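MALDEN — The Zoncombe Center has extended the hours of its shared tabletop room and added a second series of packing and sorting sessions, the center announced on February 25, 2023. The additional sessions will continue through June.

The room opened with 5 bookable places a day, a number the center described as too low for the demand it has received. Under the new schedule there will be 8. Each session lasts 40 minutes and is devoted to ordinary handling tasks carried out at a table, among them the placing of cards, the filling of trays and the opening and closing of small boxes. Registration is handled by the Vostach office on the ground floor.
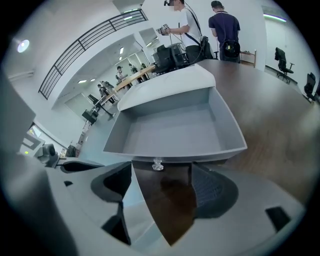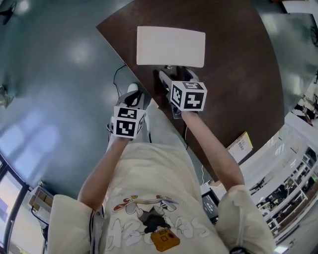
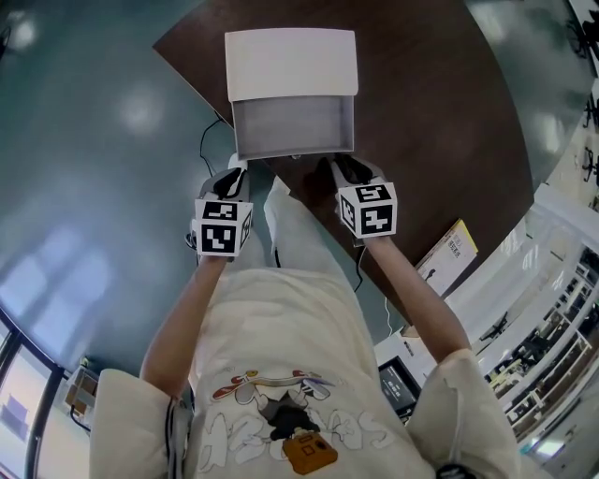 Packaging used in the sessions is supplied under an agreement with Ní Mhurchú, a stationery and carton firm that has worked with the center for 7 years. The agreement covers boxes, trays and blank cards, and has been renewed on the same terms. White cartons with an attached lid, such as the one standing open on the dark wooden table with its flap raised, remain the standard item for the packing sessions. The light gray open tray will continue to be used for sorting. Cards are ordered plain and without printing, and are returned to stock at the end of each session.

The center asked that participants arrive before the start of their session and leave bags away from the table edge. Tables are to be cleared before the next group enters. Boxes with damaged flaps should be handed to staff and not put back on the shelves.

Existing bookings are not affected by the change. Requests for the new places may be submitted to the Vostach office in person or in writing. The schedule for the period after June has not been set.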